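Where Did Lovau Go? Tracing One Family Name Through Old Church Books

Final report, Local and Family History, spring term

Why I picked this

My grandmother always told me her people were called Sæther and that they came from "the farm up by Lovau." That was all I had to start with - one surname and one place I couldn't find on any map. I figured I could sort it out in a weekend. It took me until the end of February just to learn that I'd been reading the wrong parish.

What I did

I used scanned church books, plus one emigrant list and a box of letters my aunt let me borrow. The index I worked from has 4000 entries and the search box only takes exact spellings, so every Sæther who got written down as Sather, Sether or Seter had to be found by scrolling. I did a lot of scrolling! In the end I pulled 208 entries that could possibly be my family and put them in a spreadsheet with the date, the farm, the parents and the godparents.

The godparents column was my teacher's idea and it was the best thing in the whole project. People on these farms shared the same handful of first names, so parents alone didn't get me very far. But godparents were usually neighbors or in-laws, and once I sorted by them I could see which households kept turning up together.

What I found

Of the 208, only 12 are people I'm sure about. They cover 3 generations and all of them were baptized at Jutolon, which is the parish next door to the one I started with. Lovau seems to have been a small holding that was folded into a bigger farm, and after that the name drops out of the books. The family kept using it in letters, though, long after they'd crossed the ocean.

I still can't say for certain who the first Sæther at Lovau was. There's a marriage entry I like a lot, but the groom's age is off by several years and I don't want to force it.

What I'd change

I'd write down the page number every single time (I lost two evenings to this). I'd also ask my older relatives more questions sooner. My great-aunt knew Mimo was a pet name for the youngest sister, and I'd spent days hunting for a Mimo in the baptisms.

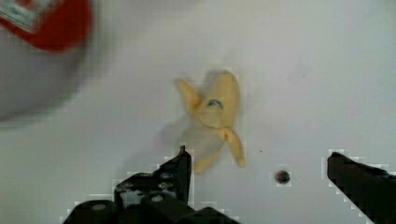
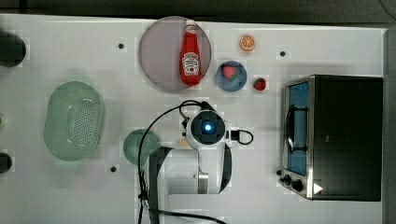 Banana peel in the first photo, ketchup and strawberries in the second.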